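Tretthorpe (software)

Tretthorpe is a planning and control package for two-handed handling of cloth and other soft goods. It was written at Wastar by Felicja Głowacki and Wanda Urbańczyk, and replaced an earlier in-house planner called Dudek. The name covers both the planner and the command-line tools used to prepare its training data.

Design

The package has three processes: a perception node, a grasp planner and a trajectory server. The perception node labels cloth pixels and proposes grasp points along hems, cuffs and necklines. It keeps no mesh of the garment. Dudek did fit a mesh, and often lost track of it once a sleeve had folded under the body.

The planner ranks pairs of grasp points by reach, jaw clearance and the expected change in covered area. Pairs that would make the arms cross are dropped before ranking. The trajectory server runs apart from the planner and accepts a new target every 31 ms - a late target is discarded and the previous one held.

Training data

The first release was trained on 2000 demonstrations recorded with hand-held grippers, of which 930 involved long-sleeved garments. Each demonstration is stored as wrist video, jaw width and gripper pose. A tool named Tromitz aligns the left and right streams and rejects any recording in which either pose track is broken.

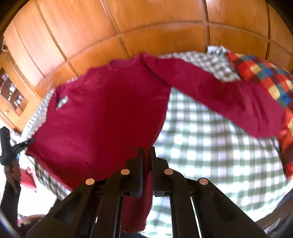 Wrist view of a red long-sleeved shirt on a checked sheet, with the second gripper at the lower-left corner of the garment.

Known limitations

Hem detection is weaker on patterned bedding, where printed lines may be taken for cloth edges. A set of 175 recordings on checked and striped sheets was added in April to address this. Thin knitwear is not supported.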